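Category: Small Spaces > Coffee & Tea Corners
Reading time: 3 min
We use cookies to keep you logged in and remember your settings. Accept / Manage

Wire basket or tray for a coffee station?

mugshelf_60
Okay, I finally have a spot for a coffee corner and I'm way too excited about it! It's a little side table between the fridge and the back door, and right now everything just stands on it in a crowd: the canister, the cups, the filters, a spoon that's always in the way. I want to corral it all in one thing I can pick up with both hands when I wipe the table. Basket or tray? My sister has one of the Vekden trays and it's pretty, but I keep looking at black wire mesh baskets.

pinecone_drawer
Basket, basket, basket! I've had mesh ones in my kitchen since my apartment on Padilla and I'd never go back. You can see what's in them from across the room, and crumbs drop right through, so you lift the basket, wipe, put it back, done. Mine gets moved maybe twice a day and it still looks great.

tallmug
Going to disagree a little. Crumbs drop through, yes, and so do coffee grounds. With a tray the grounds stay on the tray and you rinse it in the sink. With mesh they end up on the table under it and you find them a week later. Also small feet wobble on wire. My espresso cups lean like they're on a boat.

pinecone_drawer
@tallmug fair about the espresso cups! Regular cups with a wide bottom sit fine on mine though. It depends a lot on how fine the grid is. Get the small squares.

mugshelf_60
Small squares, noted! Does the canister go in too, or next to it? Mine is the tall skinny kind and holds 500 grams.

oatsandends
In! Tall thing at one end, cups at the other, and leave the middle for whatever you grab most. I tried it with the canister in the middle and kept knocking it with my knuckles every time I reached past. I love a steel canister in black wire, by the way, it's such a good look on a light wood table. 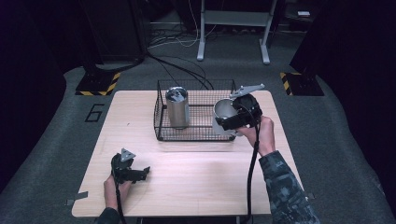
And don't pack it full on day one. I put in the canister and one cup, lived with it for a few mornings, then added the filters. If I'd started with everything I'd have ended up with the same crowd as before, only with walls.

tallmug
I'll give you the looks. I still say put a liner in the bottom. I cut a piece of cork to fit, it cost me next to nothing and my cups stopped leaning.

mugshelf_60
A cork liner in a mesh basket! So it's a basket AND a tray. I think I'm sold. Trala has one in the right size, and there's a Trelitley one that's a bit deeper. Anyone tried either?

pinecone_drawer
Go shallow if your cups are short. Reaching down into a deep one before 9 in the morning is no fun.

mugshelf_60
Shallow it is. Measuring the table tonight!

Get new threads in your inbox. Sign up for the newsletter.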